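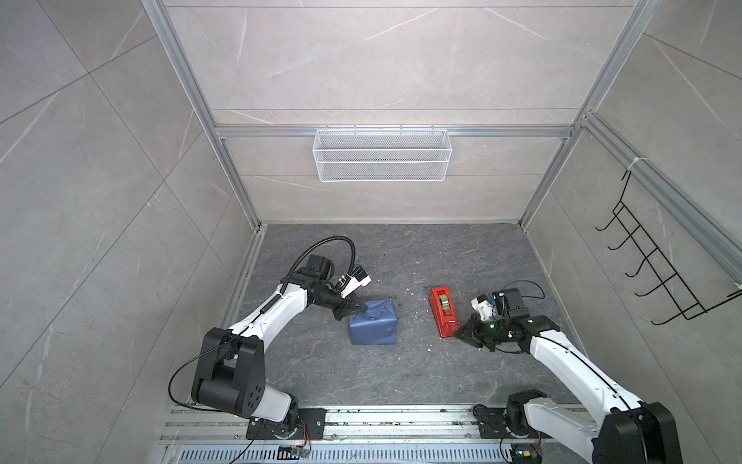

About Skulteo

Skulteo is a bartending school in Ratcombe. We teach people to work behind a bar, and we teach people who already work behind one to do it better. Classes are small, with no more than 20 students in a course, and every student gets a full station for the length of the class.

Our history

The school was started by Kaan Dursun after a long stretch running hotel bars. He kept hiring people who could recite a recipe but had never been shown how to set up a well, read a ticket or close out a register. He began training his new staff on Monday mornings before the bar opened. Other managers in town asked if they could send their people too, and the mornings turned into a school.

We are on the ground floor of the old MacPherson building on the corner of Mill Street. It went up in 1859 as a grain store and was later a paint shop. The teaching bar is at the front and the tasting room is behind it. The entrance is on the side street, next to the bike racks.

What we teach

The main course is the Bar Foundations program. It runs 22 sessions, and you can take it in the daytime or the evening. It covers pouring, shaking and stirring, the standard cocktails, beer and draft systems, basic wine service, cash handling, and how to refuse service to someone who has had enough. There is a written test and a practical test at the end. Students who miss more than two sessions are asked to make them up before testing.

The Spirits course is shorter and is mostly tasting. We work through gin, whiskey, rum, agave spirits, brandy and bitter liqueurs. Spit cups are provided and we expect you to use them. We start the next group every November.

We also run private classes for restaurants, either here or at your place. Most are built around the restaurant's own menu.

Who teaches

Kaan teaches the evening Foundations course and most of the Spirits course. The other instructors all work bar shifts in town during the week, so the schedule moves a little from term to term. Your confirmation email will tell you who has your class.

Kestier

Kestier is our student bar, open to the public on Thursday evenings. Advanced students run it with an instructor on the floor. The menu is short and changes with each class. Tips are split among the students working that night.

Tuition and enrollment

Bar Foundations is $700, including the workbook and a basic tool kit that you keep. Payment can be split in two. You must be 21 or older to enroll. Spring enrollment opens in March 2026. To ask about dates or private classes, use the contact form or stop by the front desk before an evening class.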